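How to report a theft from your home and get a crime reference number

By Folasade Onuoha
March

If you come home and find things missing, and there is no sign that anyone is still inside, you can report it to the police by phone or online. If you think someone is still in the building, stay outside and ring 999.

Before you report, leave things where they are as far as you can. Don't wipe surfaces or sweep up glass. Write down when you left, when you got back and which doors or windows were open.

Then make a list of what has gone. Go room by room and put down the make, colour, any serial number and what you paid. Old photos of your rooms are useful for this, and so are receipts and bank statements. For crockery, note the pattern and the colour of the rim.
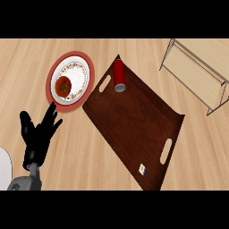 A plate with a coral-red rim and small flowers, and a dark wooden tray.

Ring 101 or use the online form on your local force's website. Have your list beside you. The form I filled in for my flat in Rallbridge took 35 minutes, mostly because I had to look up a bicycle frame number.

You will be given a crime reference number. Write it down in two places. Your insurer will ask for it, and many policies set a time limit for telling them, so check yours the same day.

If you find more items missing later, contact the police again and quote the same number. My neighbour Lawal Idahosa added a watch to his report 7 days afterwards without having to start a new one.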